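Metbridge Chamber Players to open season with Fusov quartet

The Metbridge Chamber Players will open their new season in November with a program built around the String Quartet No. 2 by Fusov, a work the group has not performed before. The concert begins at 7:30 p.m. on a Monday, a change from the group's usual weekend slot.

Violinist Lleucu Hughes leads the quartet, with Yoshinori Hosoda on second violin, Chinyere Akande on viola and Maksym Symonenko on cello. Hosoda is the newest member and joined over the summer after several years with an orchestra in Gratley.

The Fusov quartet runs a little over half an hour and is played without a break between movements. Its slow section gives the viola a long solo over plucked cello, and the two violins are muted until the closing pages.

"We read it through in the spring and then put it away," Hughes said. "When we took it out again, we all wanted to slow down the middle. The markings are fast, but the hall at Metbridge is very live, and you lose the inner parts if you push." 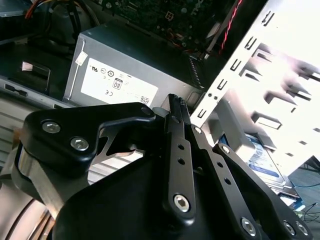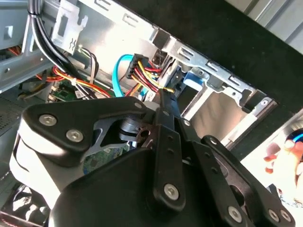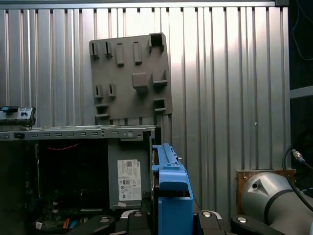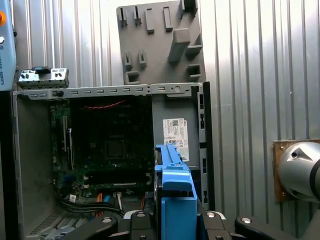 The first half of the program has two shorter pieces. Hughes and Symonenko will play a duo for violin and cello by Wendell Thibodeaux, who lives in Gratley and plans to attend. It was written for students and lasts 16 minutes. The full quartet then plays a set of 5 folk song arrangements, also by Thibodeaux, and these have been revised for the occasion.

Thibodeaux said most of the changes are in the last song, where he has moved the tune from the first violin to the cello. "It sat too high before," he said. "Maksym asked for it an octave down and he was right."

The concert will be held in the small hall, which seats 100. Tickets are on sale at the Metbridge box office and at the door if any remain. Students get in at half price. Last season's opening concert sold out, and the group is asking people who want to sit together to book early.

The players will repeat the program in Gratley later the same week, with one change – the duo will be left out and replaced by an early Haydn quartet. Akande will give a short talk before the Gratley concert on the viola part in the Fusov, with played examples.

Two more programs are planned for the season. The second brings in a guest clarinetist for the Brahms quintet, and the third is made up of trios, with Hosoda taking the violin part. Dates for both will be posted at the box office once the hall bookings are confirmed.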